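Inach餐饮公司接手布雷尔布里奇（Brerbridge）公共食堂，改造后恢复供餐

【布雷尔布里奇，2025年9月6日】Inach餐饮公司今天宣布，布雷尔布里奇公共食堂的改造工程已经完工，食堂恢复对外供餐。改造后的食堂分上下2层，共设771个座位，面向附近企业员工、职业学校学生和周边居民开放。Inach负责食堂的日常经营、采购和餐具清洗，房屋仍归Śliwiński地产公司所有。

布雷尔布里奇公共食堂原是Śliwiński纺织厂的职工食堂，纺织厂停产后由多家小型承包商先后经营。今年6月，最后一份承包合同到期，Śliwiński公开征集新的经营方，Inach在评审中获选，双方随后签订了长期合作协议。协议规定，食堂必须保留面向居民的午餐供应，不得改为只接待企业团体的内部食堂，也不得把底层临街部分转租给其他商户。

“这栋楼里一直有人吃午饭，我们希望以后也是这样。”Śliwiński地产公司物业总监雅克利娜·卡雷（Jacqueline Carré）表示，“我们收到的方案里，有的打算把一半面积改成办公室，有的只想做晚间宴会。Inach的方案保留了大厅，也保留了楼后的卸货院子，这一点对我们很重要。”

改造范围

本次改造由Rindirberg建筑事务所设计。工程集中在厨房、通风、给排水和取餐流线几个方面，大厅原有的水磨石地面、钢窗和楼梯扶手都予以保留，只做了清洗和局部修补。窗户更换了密封条和五金件，冬季靠窗座位漏风的老问题得到处理。

厨房的变化最大。旧厨房的热菜区和洗碗区紧挨在一起，收回的餐具要从出餐口旁边经过，高峰时段经常堵塞。新的布局把洗碗间移到大楼北侧，收餐口设在大厅出口旁，用餐者离开时顺路归还托盘，不再逆着取餐的队伍走。冷菜、热菜和甜点分设窗口，汤和饮料改为自取。

通风系统全部重做。原来的排风管道从二层大厅的吊顶内穿过，油烟味时常渗入就餐区。新管道沿北侧外墙向上，与洗碗间的排湿管道并行。施工期间拆除旧吊顶时，发现上方有一排被封住的高窗，设计方征得业主同意后将其重新打开，二层大厅白天的采光因此比原方案更好。

“我们一开始没有把高窗算进去，图纸上根本没有。”Rindirberg建筑事务所项目负责人蒂博·瓦瑟尔（Thibault Vasseur）说，“打开以后，照明的布置要重新算一遍，工期因此有所调整，但大家都觉得值得。灯具数量减少了，靠里侧的桌子也不必整天开灯。”

无障碍设施也在改造范围之内。正门台阶旁新建了坡道，底层所有取餐台都留有较低的一段，方便轮椅使用者和儿童取餐。电梯已更换轿厢，可以从门厅直达二层。底层靠近出口处设有可移动座椅的桌位，工作人员可以根据需要随时撤走椅子。

菜单与价格

食堂每个工作日供应午餐，菜单按周更换，提前在入口处的公告牌和Inach网站上公布。每天的主菜包括肉类或鱼类、素食以及一道以豆类或谷物为主的菜品，配菜可以自行搭配。汤每天现做，面包由本地烘焙坊清晨送到。

菜单由行政主厨巴尔塔萨·佩雷拉（Baltasar Pereyra）制定。佩雷拉此前负责Inach旗下学校餐的研发，本次与团队一同调到布雷尔布里奇。按照他的安排，厨房优先采用当季蔬菜，根茎类蔬菜和卷心菜在秋冬两季会较多出现，夏季则增加凉菜和沙拉的种类。每周有一天供应传统炖菜，具体日子视到货情况而定。

“食堂的菜首先要让人天天吃也不腻。”佩雷拉说，“我不打算把它做成餐馆。土豆要煮透，汤要热，盐不要放多，酱汁单独装，愿意加的人自己加。有几道菜是以前厂里食堂的老菜，附近的居民还记得，我们去问了做法，试了几次，味道应该差得不远。特别是酸奶油黄瓜汤，几位老师傅的说法不一样，最后我们选了加莳萝的那种。”

关于过敏原，每道菜旁都有标签注明所含成分，工作人员也备有完整的配料表供查阅。对食物有特殊要求的用餐者可以提前一天登记，厨房会单独准备。无麸质餐使用独立的砧板和锅具，在专门的操作台上制作。

价格方面，居民与企业员工执行同一价目表，学生凭证件享受优惠。食堂接受现金、银行卡和单位餐卡。原承包商发售的纸质餐券仍可使用，用完为止，不再补发。持有旧餐券的单位如希望换成餐卡余额，可以与Inach客户服务部门联系，换算按券面所载金额办理，不收手续费。

人员

食堂共有员工80名，包括厨师、配餐员、洗碗间人员、收银员和仓库管理人员。原食堂愿意留下的员工全部续聘，工龄连续计算。新员工大部分来自布雷尔布里奇及邻近地区，上岗前在Inach的其他食堂接受了培训，内容包括食品卫生、过敏原管理、设备操作和接待礼仪。

Inach同时与当地职业学校达成协议，烹饪专业的学生可以在食堂完成实习。实习生由固定的带教厨师指导，依次在冷菜间、热菜间和仓库轮岗，不安排独自操作大型设备。学校方面负责实习考核，食堂提供书面评语。首批实习生将在食堂运行平稳后到岗，名单由学校确定。

Inach餐饮公司布雷尔布里奇项目经理季莫菲·列夫琴科（Tymofii Levchenko）介绍，正式恢复供餐前，厨房进行了试运行，邀请园区内的企业员工分批用餐，并收集书面意见。“意见最多的是排队。”列夫琴科说，“热菜窗口前的人太多，而冷菜那边没什么人。后来我们把面包和餐具挪到了冷菜窗口外侧，入口的指示牌也重做了一遍，队伍就分开了。还有人嫌椅子响，椅脚的垫子已经全部换过。”

他补充说，二层大厅目前主要供午餐高峰使用，其他时间可以借给本地社团开会。借用申请须提前提交，活动结束后由借用方恢复桌椅位置。晚间是否供餐尚未决定，Inach会在冬季结束后根据客流情况与业主商议。

采购与废弃物

Inach表示，食堂的蔬菜、乳制品和鸡蛋主要向本地区的农户和合作社采购，供应商名单张贴在大厅公告牌上，有变动时更新。肉类和鱼类沿用Inach现有的供货渠道，由总部统一检验。干货仓库设在底层，冷库与卸货院子直接相连，货物不经过就餐区。

厨房的蔬菜下脚料和剩饭分开收集，交由有资质的企业处理。食堂不提供一次性杯盘，需要打包的用餐者可以自带饭盒，也可以在收银台支付押金领取可重复使用的餐盒，归还时退还押金。热菜在供餐结束前的最后一段时间按较低价格出售，售完即止。

厨房用水和用电单独计量，数据每季度交给业主。洗碗间排出的热水用于预热进水，这套装置在试运行期间已投入使用。负责技术维护的工程师阿里夫·钟（Arif Chong）表示，设备的保养记录放在现场，检修安排在供餐时间以外进行，不影响正常营业。

“老楼的管线图不全，有些阀门是边找边标出来的。”阿里夫·钟说，“现在每个阀门都挂了牌，值班人员照着牌子就能找到。屋面排水也顺便疏通了，北侧墙角以前一下雨就积水，这次把地沟改了坡度。”

大楼周边的道路仍有部分路面在修复，驾车前来的用餐者请从东侧入口进入停车场。自行车架设在正门右侧。卸货院子在上午禁止行人通行，请留意现场标志。公共交通线路不变，站点距正门步行可达。
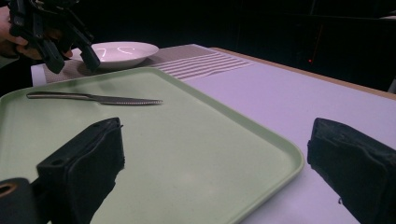

食堂的餐具也随本次改造统一更换，旧餐具中尚可使用的部分已转给Inach的其他厨房。新餐具以耐洗、便于整理为选择标准，由洗碗间人员参与挑选。托盘为浅灰绿色塑料制品，四角呈圆形，边沿略微隆起，表面为哑光；餐刀为不锈钢材质，刀刃带细锯齿，刀头较尖，手柄圆滑。带幼儿用餐的家长可以向配餐员索取圆头儿童餐具。请用餐者离开时将托盘连同刀叉一起送到出口旁的收餐口，刀叉放在托盘上即可，无须另行分类。媒体如需采访或进入厨房拍摄，请提前与Inach餐饮公司布雷尔布里奇项目办公室联系，联系人为列夫琴科；有关建筑和产权的问题，请与Śliwiński地产公司的卡雷联系。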